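Shared lunch returns to Vinddale with soup, borrowed bowls and a cherry tablecloth

The kitchen at the Vinddale community rooms is back in use, and anyone who remembers the old monthly lunches (and judging by the queue at the door, plenty of people do) will be glad to hear that they have started again, with much the same menu and a good deal more chatter.

The first of them was held on March 15, 2023, after a long gap while the plumbing was put right and the cupboards were painted. Itzel Hinojosa, who ran the lunches for years from her own house before they moved to Vinddale, was in charge of the soup, a clear chicken broth with ginger that she starts the evening before and will not be hurried over. Karla Arriaga made the dumplings, and Man-sik Heo brought three kinds of pickle and a large pot of rice, which was scraped clean well before the second sitting had sat down.

In all, 70 people were fed over the two sittings, which was more than the kitchen had planned for, and there was a cheerful scramble for chairs. A few of the younger ones ended up eating on the back step, where they seemed perfectly happy.

Much of the talk was about the crockery. The old set had been dwindling for years, a chip here and a breakage there, and Zyanya Varela had put a note through doors in Firkell and along Tapia Lane asking whether anybody had bowls they could spare. The answer was a whole dresser's worth, including some pretty white ones with pink flowers on the outside that had belonged to her late aunt and had hardly been out of the cupboard since the aunt's wedding.

"She kept them for best, and then best never came round very often," said Zyanya. "I'd much sooner they had soup in them."

The tablecloth, with its little red cherries, was Tonantzin Villalobos's doing. She found it at the Dudavholm summer fair last June, folded up at the bottom of a box of curtains, and has been waiting ever since for a table to put it on. It has already been admired by so many people that she has been asked to look out for another one this year.
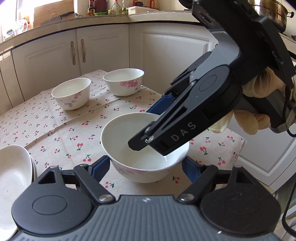 Next lunch and how to help

The lunches will be held monthly from now on, with sittings at noon and at 1.15pm. There is no set charge, but there is a tin by the door for anyone who would like to put something towards the shopping. Itzel would be very pleased to hear from people who can peel, chop or wash up, and she is still short of 9 soup spoons and 2 big ladles, if you happen to have any at the back of a drawer. They can be left at the Vinddale office on any weekday morning.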